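Software Engineer, Manipulation Policies and Tooling

Gerley - full time, on site, two openings

Gerley writes software for robot arms that handle ordinary household objects. We do not build arms. Our customers buy those elsewhere and use our stack for perception, grasp planning and low-level control. The stack is called Kosetti, and most of the work in this job is on Kosetti.

We are hiring two engineers for the policy team. The team turns demonstrations recorded with hand-held grippers into policies that run on a real arm. You would report to Merja Vuorinen, who leads the team and reviews most of the code that goes into the controller.

What you will work on

The data pipeline. Recordings come in as wide-angle video with gripper width and motion data. They have to be synchronized, checked and cut into episodes before training. The current pipeline does this in batches overnight. We want it to run as the recordings arrive, and to flag a bad episode while the person who recorded it is still at the table.

Pose tracking. We estimate the path of the gripper from video and inertial data. Tracking is good on cluttered tables and poor in front of plain walls and dark cloth. Part of the job is finding out where it drifts and fixing it.

Gripper state. Finger opening is read from square markers on the gripper. The reader loses a marker now and then under strong side light. You would own this module, its tests and its calibration tool.

The controller. Policies send out short chunks of motion, and the controller has to join them without a jerk at the seam. It is written in C++ and has to keep up at 400 Hz. You should be comfortable reading a timing trace.

Evaluation tools. We compare policies by running them on the same tasks with the same starting layout. Resetting the table by hand takes longer than the runs themselves, so we are building an overlay that shows the operator where each object goes.

What we ask for

- Good working knowledge of Python and C++
- At least 2 years of work on robot software, or a graduate project of similar size
- Experience with camera calibration, visual-inertial tracking or state estimation
- Practice in training models from image data, and in finding out why one failed
- Clear written English. Design notes are short, but everyone writes them

Useful but not required: fisheye lens models, real-time Linux, contact-rich manipulation, transparent objects. Clear plastic is hard for our perception code, and we would like to hear from anyone who has worked on it.

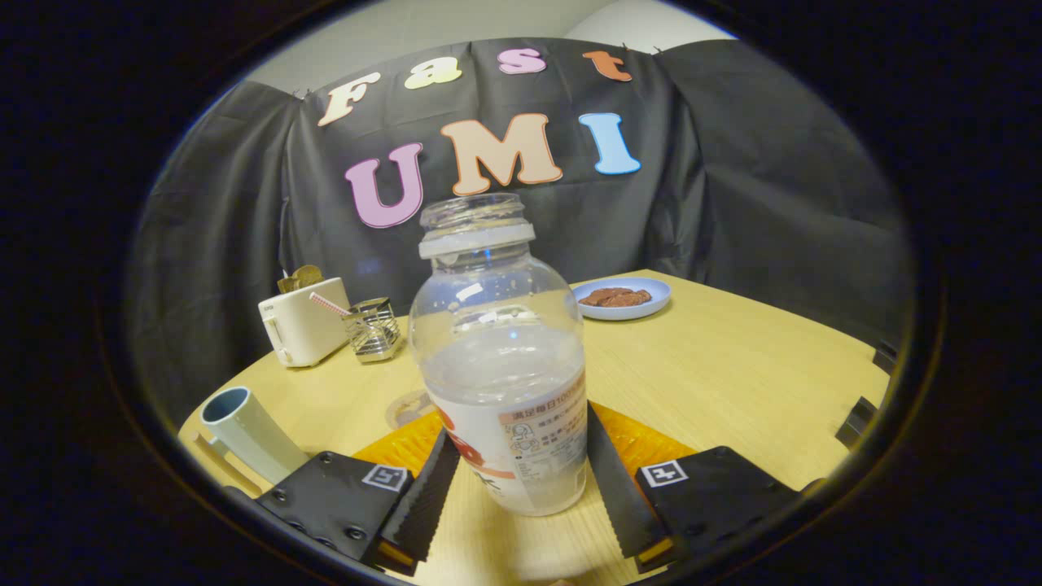
Gripper view during a grasp on a clear bottle. The square markers are on the mounting plates.

Practical details

The office and the lab share one floor in Retmont. The team has 8 people. Working hours are flexible outside the daily meeting at 10 a.m. The job cannot be done fully from home - you will need the arms - but two days a week away from the lab is normal. There is no weekend work apart from one Saturday demo day each year, and that day is paid back as time off.

How to apply

Send a resume and a link to code you wrote yourself, or a short description of it if the code is private. No cover letter is needed. After a first call there is a paid half-day exercise on a recorded dataset, then a visit to the lab. Applications are open until the end of December, and we read them in the order they arrive.

Questions about the work go to Merja Vuorinen. Questions about contracts and relocation go to the Gerley office.

Related openings
Test Engineer, Kosetti Controller - Gerley
Perception Intern, Spring - Gerley
Motion Planning Engineer - Sembiring
Lab Technician, Part Time - Gerley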